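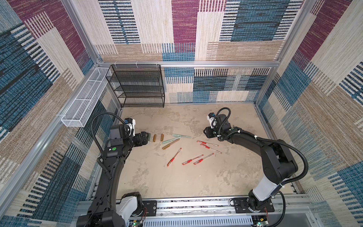 *Pens and markers out on the work surface, shelving unit at the back.*

Tarar stationery sorting – progress note, September

Quick one before the call. Longer version with the spreadsheet comes at month end.

**Where we are**

- Pens and markers: 908 sorted so far out of the 3,000 we got from the Gemico office clearout. Behind plan. Wanted to be at half by now.
- Small cylindrical bits are the slow part. Caps, stubs, ends – they get mixed in with the pens and roll. Going in their own group from now on.
- Tested and dried up: 112. Set aside, not thrown out, Kuma may take them for recycling. Waiting on a reply.
- First school packs: 70 made up and gone to Gokura. They asked for more markers and fewer ballpoints next time.

**Setup**

Mesh shelving with four tiers in the back left corner, long white basket with compartments along the left wall. Basket is zip tied to the rail. Plan is pens by type in the basket, finished groups up on the shelves. Labels still to do for both.

Small batches spread out in the middle work much better then tipping a whole box. Tried the whole box twice, lost most of a morning.

Patterned panels on the walls are staying. Asked for a quote on plain ones, too much for what it is.

**Money**

Supplies line is fine. Overspent a little on scrap paper and storage tubs, underspent on transport – Gokura collected the packs themselves. No change to the total. Would like to move what's left of transport over to supplies if thats OK with you, need a yes by email.

**Next**

1. Labels on the tiers and basket compartments
2. Finish the second Gemico box, start the third
3. Chase Kuma on the dried up ones
4. Marker-heavy packs for Gokura, size to be agreed

**Risks**

Time mainly. At the current pace we finish nearly a month late. Could drop the color sorting for ballpoints and only split by type – would catch up most of it. Your call, but need to know before we open box three.

Receipts are in the shared folder, two still missing, will add.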